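Walkthrough checklist, living room demo, October open day at Custis

Filled in by me (Tekle Araya) the afternoon before doors, with comments. Same list we used at Damcombe, with the bits I grumbled about back then fixed. Status is OK, FIX or WATCH. If I wrote FIX and then a time, it's been fixed, so please stop asking me.

BEFORE ANYONE COMES IN

1. Main door opens all the way and stays open
Status: OK
The wedge from last year is gone, but the hold-open works fine now. I leaned on it pretty hard.

2. Second exit clear and unlocked
Status: FIX, done 2:15
Somebody had parked the Talpur flight cases right across it! I know, I know, there's no storage. They're in the loading bay now and they need to stay there until everyone's gone home.

3. Room limit posted
Status: OK
Sign says 50 for the whole hall. For the living room demo I want a lot fewer than that at one time, so whoever is hosting lets in one group, closes the rope, and then starts talking. At Damcombe we started talking first and people just kept drifting in behind the host's back.

4. Extinguisher in reach, tag current
Status: OK
It's by the hall door. I moved the coat rack that was hiding half of it.

5. First aid box
Status: WATCH
Box is there and it's sealed, but we used up the good band-aids putting up the booths. I'll bring a pack from home.

THE FLOOR AND THE FURNITURE

6. Carpet tiles flat, no lifted corners
Status: OK
I went over the whole living room in socks, which is the only way to really feel an edge (my knees would like it noted that I also did it on all fours). One tile outside the set, over toward the hall door, had a corner up. Pressed it back down with fresh tape and it held through lunch.

7. Walking lane between the loveseat and the coffee table
Status: OK
We need a clear lane for the robot to come through and turn around without anybody having to shuffle furniture. I ran it slowly with the operator and had one finger on the stop the whole way. No bumps. Please don't "just nudge" the coffee table to make a nicer photo! If it moves, the run gets redone.

8. Floor lamp steady
Status: WATCH
It's a skinny pole on a cone base, and it stands where people like to hover. I gave it a push and it came back up, fine, but a kid with a backpack is a different story. I want the rope on that side pulled out far enough that a visitor can't reach the pole.

9. Outlets and cords
Status: OK with a note
There's an outlet on the wall behind the lamp. Any cord goes tight along the wall and gets taped, no loops out on the carpet. Chargers for phones and laptops do NOT get plugged in on the set. Use the strip in the back office.

10. Things on the tables and the loveseat
Status: OK
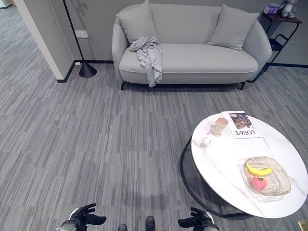 Item 10, living room set: coffee table, loveseat and side table, with the robot's hands at the bottom.

I got a little picky on this one, so bear with me. The glass things are the ones I worry about, so the candle stays unlit (no lighter on the set, ever) and if the glass tray gets dropped in a rehearsal we stop, clear the whole area and vacuum before anybody kneels on that carpet. Same goes for the mug. Mug stays empty during public runs. I don't care how nice it would look with coffee in it.

The banana is fine, but swap it when it goes soft. We had one at Damcombe that ended up as paste, and it took me most of an evening with a toothbrush to get it out of a finger joint. The cloth on the loveseat is part of the demo, so leave it messy and don't fold it for us. It does hang down over the front, so between runs check that it hasn't slid onto the floor and into the lane.

The plush on the side table is going to be a magnet for little kids. I love it and I don't want to take it away, but the host should expect a small hand reaching for it and have something to say that isn't "NO."

THE ROBOT

11. Stop button tested, both of them
Status: OK
Pressed each one with the robot standing and again with it walking. The operator's button was quick. The host's was quick too, but the lanyard is so long it bangs on your belt, so I tied a knot in it.

12. Who holds the stop
Status: OK
One person on the stop, and that's all that person does. No answering questions, no holding somebody's coat, no pictures for families. If you need the bathroom, the robot sits out until you're back.

13. Hands and fingers
Status: OK
I checked both hands open and closed, looked for loose screws and wiped them down. There's a bit of a squeak from the left one when it spreads wide. I asked Girkthorpe about it by phone and they want a video, which I'll send tonight. I didn't find any play in it, so I'm happy to run.

14. Visitors touching the robot
Status: WATCH
People are going to want to shake hands with it. The answer this year is no handshakes, and I'd like all of us to say the same thing, please. They can wave and it'll wave back, and that gets a bigger laugh anyway!

15. Battery
Status: OK
Swap after every second group even if the meter looks healthy. Spare packs go on the metal shelf in the back office, never on the carpet.

16. Standing line for visitors
Status: FIX, done 3:40
The tape was too close. I pulled it back to 6 feet from the front of the coffee table and put a second strip behind it for strollers and wheelchairs, so nobody's stuck looking at the back of somebody's jacket.

LEFTOVERS

Radios: both charged, channel written on the back in marker.

Sound: the little speaker buzzes when it sits near the router. Move the speaker, leave the router alone.

Handouts: 700 printed, boxes are under the welcome desk. Room 118 is for the staff lunch, and please eat in there and don't bring sandwiches onto the set.

Still open tonight: band-aids, rope by the lamp, squeak video. I'll do another lap at 8 in the morning with a clean copy of this list, and whoever's hosting the first group should walk it with me.

Tekle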